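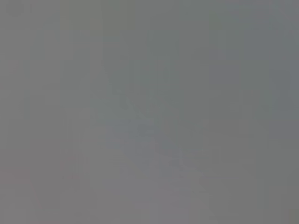

Pièce jointe 1 : gris flou, bande un peu plus sombre à gauche du centre

Ticket — billetterie Zunura, projection de Tultenbridge
Ouvert le 1/25/19, priorité haute

Bonjour l'équipe, c'est encore moi ! Je prépare l'avant-première du film au Tirkoswood et l'export des invités refuse de se terminer. J'ai 1,499 noms dans la liste, le fichier s'arrête net à 100 lignes, et après ça plus rien — même pas un message d'erreur. J'ai essayé sous deux navigateurs, vidé le cache, relancé le portable (oui, je sais, vous alliez me le demander).

Mise à jour : j'ai découpé la liste par catégorie. La presse passe sans souci, les 17 places de l'équipe de tournage aussi. Par contre le bloc partenaires, celui de Vandenberghe, plante à chaque fois. Il y a des accents et des points-virgules partout dans les intitulés, je parie là-dessus.

Mise à jour 2 : points-virgules enlevés à la main, l'export sort complet, youpi ! Reste le plan de salle, qui n'affiche toujours pas le balcon. Je laisse le ticket ouvert pour ça, vous pouvez m'écrire ici, je regarde jusqu'à ce soir.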